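桌面协作机械臂工位 开工前与收工后检查表(附批注)

适用范围:Korville 二楼演示间及 Flatoneck 小件分拣间的桌面机械臂工位
版本日期:2023年4月24日
填写方式:合格打勾,不合格打叉并在备注栏写明情况,不适用的写“不适用”,请不要留空

写在前面

各位同事好。这份表是在二月那版的基础上重新整理的,旧版只有一页,条目写得很紧,好几位新来的朋友跟我说看不太懂“线缆状态良好”到底是要看什么。我想了想,确实怪我,当时写的时候觉得大家心里都有数,就偷了懒。所以这一版每一条后面都加了批注,有些批注比条目本身还长,请大家多包涵,第一次用的时候泡杯茶慢慢看一遍,以后熟了,只看条目就行。

表里的要求有一部分来自我们自己的内部规定,有一部分是参照协作机器人通行的安全做法改写的,改写时尽量用了平常说话的口气。如果哪一条和设备随机手册有冲突,以手册为准,同时麻烦告诉我一声,我来改。

第一部分 人员与环境

1.1 操作人员已完成本工位的上机培训,培训记录在有效期内。 □
批注:在别的工位受过训不算。Flatoneck 那边的臂和 Korville 这边的臂型号不一样,松抱闸的办法也不一样,借人的时候请一定先走一遍交接。

1.2 长发已束起,宽松袖口、挂绳、手链已取下或收好。 □
批注:工牌挂绳也算挂绳。我知道进门要刷卡,刷完放口袋里就好了。

1.3 工位周围地面无杂物,人员可以从机械臂正面退开,退路不经过线缆。 □
批注:这一条请真的站起来往后退两步试试,坐在椅子上看是看不出来的。椅子本身也常常就是那个挡路的东西。

1.4 急停按钮在操作人员伸手可及处,按钮前无遮挡,当日已试按一次并复位。 □
批注:试按要在低速、空载的时候做。复位以后程序不应该自己接着跑,如果它自己动了,马上断电,挂牌,写在备注里,这一天就不要再用这台了。宁可当天少干点活,我去跟那边解释。

第二部分 机械臂与夹爪

2.1 底座固定螺栓无松动,划线标记未错位。 □
批注:每颗螺栓头上都有一道漆线,线对得上就行,不用每天上扳手。对不上的再拧,拧完重新划线。

2.2 夹爪两指安装牢固,指垫无翘边、无开裂,表面无油污。 □
批注:指垫是消耗品,千万别心疼。翘了一点点边的指垫夹硬盒子没事,夹软包装就会带偏,东西滑下去的时候人会下意识伸手去接,这才是我真正担心的。

2.3 夹爪空载开合两次,动作平顺,无异响。 □

2.4 腕部相机固定良好,镜头洁净,其线缆留有足够的转动余量。 □
批注:把腕关节慢慢转到程序里用到的两个极限角度,看看线有没有绷直。线绷直了,当天也许没事,用上几个星期接头就开始时好时坏,查起来特别磨人。

2.5 控制器中的速度限值与工位铭牌一致。 □
批注:调试时临时改过的请改回来。本工位末端速度上限设为每秒62毫米,是偏保守的一个数,我们这里桌面小、人离得近,慢一点大家都安心。要提速请先走变更单。

第三部分 桌面、电源与线缆

3.1 所有电源适配器平放或固定,不悬空,不相互叠压,指示灯状态正常。 □
批注:适配器并排放着没关系,中间留条缝让它散热。叠起来就不行了,摸着烫手的也请记一笔。

3.2 集线器各插头插到底,集线器本体不受线缆拉扯。 □
批注:轻轻提一下出线那一头,如果整个集线器跟着走,就说明线留得太短,或者需要加个固定。

3.3 垂到工作面上的线缆已收回,或已确认不在机械臂及夹爪的运动范围内。 □
批注:这条是整份表里不合格最多的,所以多说几句。搁架上的设备一多,线就会一圈一圈地搭到工作面上来,摆设备的人看着觉得离得还远,可是臂伸过去的时候路径是弧线,和眼睛估的直线差不少。我的习惯是用低速把程序空跑一遍,人站在侧面看,专看夹爪和线圈之间最近的那一刻。

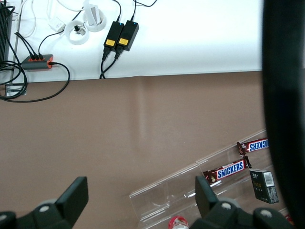 Elmont 留言说,他们那边试过把线全部绑死在搁架后沿,结果换设备的时候谁都不愿意拆扎带,干脆从旁边另拉一根新线,过了一个月反而比原来更乱,建议规定里写明用可重复打开的魔术贴带,并且每撤走一台设备就要把它的线一起撤走。

这个意见我觉得很好,已经照着加进来了,就是下面这一条。也谢谢肯把走过的弯路说给我们听。

3.4 线缆用可重复打开的绑带整理,已停用设备的线缆已随设备撤除。 □
批注:不知道是谁的线,先贴张纸条写上日期,放满两周没人认再拔。别直接拔,我吃过这个亏,拔掉的是隔壁的网。

3.5 搁架边缘的夹具、支架拧紧,不突出到运动范围内。 □
批注:支架上的小夹子容易被线带松,手指捏着晃一晃就知道了。

3.6 插排未串接,总负载不超过1000瓦。 □
批注:加热类的东西,包括电水壶,一律不要插在工位的插排上。茶水间走过去也没几步路,顺便活动一下腰。

第四部分 抓取物品与托盘

4.1 托盘放置到位,不晃动,侧壁无裂纹和毛刺。 □
批注:透明亚克力托盘好看,也好用,但裂纹在某些角度下看不见,请拿起来对着灯转一转。透明的壁对相机也不太友好,反光强的时候识别会飘,遇到了先调灯,再考虑调参数。

4.2 托盘内物品为本次任务清单所列物品,包装完整,无泄漏。 □
批注:练习抓取常用零食和小盒子,便宜、好补货、形状也各不相同。用完的零食请按耗材处理,不要吃,在桌面上滚了多少个来回,谁也说不清。

4.3 玻璃制品、刀具、开口容器及含液体的未封口瓶子不在工作面上。 □
批注:自己喝的水也算。瓶盖拧紧了放到旁边的柜子上,别放在托盘边。

4.4 单件物品重量不超过夹爪的额定负载,形状可被两指稳定夹持。 □

第五部分 运行中

5.1 首次运行新程序时使用低速模式,一人操作,一人在急停旁观察。 □
批注:观察的人就只做观察这一件事,请不要同时看手机或者记数据。轮换着来,累了就说。

5.2 机械臂运动时,手不进入工作面;需要调整物品时先暂停,并确认已停稳。 □
批注:暂停和等待是两回事。程序里写了等待的时候臂看起来是停着的,时间一到它就会继续走。一定要看示教器上的状态,别看臂。

5.3 发生掉落、碰撞或异常停机,已记录时间、程序编号和处理经过。 □
批注:没有人会因为填了这一栏挨说,这点我可以打包票。上一版运行期间,Inthanon 项目组在编号1342的记录单里写了一次很小的剐蹭,线皮都没破,可是因为他们写得细,我们顺着查出来另外几个工位也有同样的走线问题。这样的记录再小我也想看到。

第六部分 收工后

6.1 机械臂已回到停放姿态,夹爪内无物品,伺服已关闭。 □

6.2 托盘清空或加盖,工作面擦拭干净。 □
批注:用微湿的布就好,不要用酒精擦亚克力,会发雾,时间久了还会开裂。

6.3 不需要常通电的适配器已断开。 □
批注:需要过夜通电的,请在适配器旁贴标签写明原因和联系方式。没贴标签的,最后离开的人可以拔。

6.4 本表已填写完整并放入工位文件夹。 □

备注栏

操作人签字:________ 观察人签字:________

附:关于不合格项怎么处理

1.4、2.1、5.2 三条有任何一条不合格,当天停用,挂红牌,等处理完复查签字以后再开。其余条目不合格的,能当场改的就当场改,改完在旁边写“已改”两个字;改不了的写清楚,由下一班接着跟。如果您拿不准算不算合格,就按不合格填,然后来找我,我们一起去现场看一眼。

表打印在文件柜第二层,用完了请顺手再印一叠。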